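Budget season at our training lab, and I got handed the robot money this year. Yes, me. I run the practice room and order the pads, so apparently I'm the person who knows things! A thread.

First surprise: the big number on the quote (the arms, the console, the cart) is the part everybody argues over, and it's the part I worry about least. You pay it, it's done. The stuff that clamps on the end of the arms is where my spreadsheet starts to sweat.
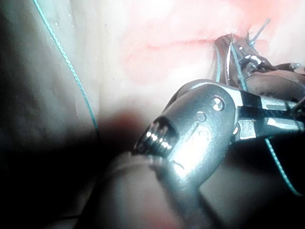 Serrated jaws, teal suture. The jaws are the line item I lose sleep over.

So we have two quotes. Clalbridge wants to sell us the whole package with a service plan. Zarness will lease, with instruments billed separately. The lease looks way cheaper until you get to page four and find the instrument schedule, and then you go make another cup of coffee.

Every instrument is priced per use or per set of uses, depending on whose paperwork you're reading. Needle drivers go fastest for us (trainees squeeze, and they drop things, and they squeeze harder). I asked both companies for a training-only price. Clalbridge said yes on the phone and then left it out of the written version. Get it in writing, friends.

Suture! I had it down under "misc." Do not put suture under misc. I pulled last year's orders and we went through 226 packs, and that was with one station open and everyone sharing. Two stations and I'm writing in 1000 for the year, which made Tadhg Breathnach put his pen down when he saw it. He did sign the draft, though.

Same story with practice pads. Once a pad has a few rows of stitches in it you can squeeze in one more learner, maybe, and then you're asking somebody to sew between somebody else's knots. I used to budget one pad per person per session. I'm going higher this time.
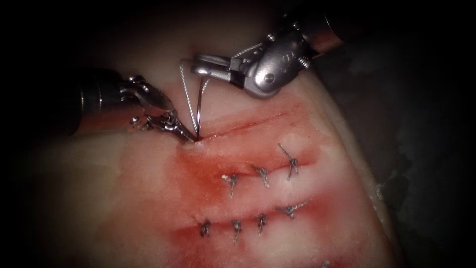
Vaida Rimkutė replied: we did the lease for a year and I'd do it again, but ask what happens when an instrument fails early. Ours got credited, only it took three months and a lot of emails. Put a spare pair in the budget for that gap.

Oh that's good, thank you Vaida. Adding a spare pair for each station right now. I'd been counting on fast swaps like a sweet summer child.

Other things that went into the draft after I thought it was finished: a second power circuit, a door wide enough for the cart (ours is fine, the hallway before it is tight), drapes, cleaning supplies, and paid hours for whoever sets up in the morning. That last one always gets left off and it's always me.

Maëlys Delorme wants us to hold off and buy used through Trivari. I'm not against it. The used price is lovely. But I need to know how long the older model keeps getting parts, and so far I have one very cheerful email that doesn't answer the question.

Where I've landed for now: lease for one station, buy nothing until November, track every single instrument use on a clipboard by the door. Six months of our own numbers will tell me more than either sales deck. Demo with Zarness is Monday and I've got a page of questions. If you've been through this, send me yours and I'll bring them along!

Recent posts
What I keep in the cart drawer
Mac Mathúna storage racks, one year in
Reading a service contract without crying
Needle counts: our sign-out sheet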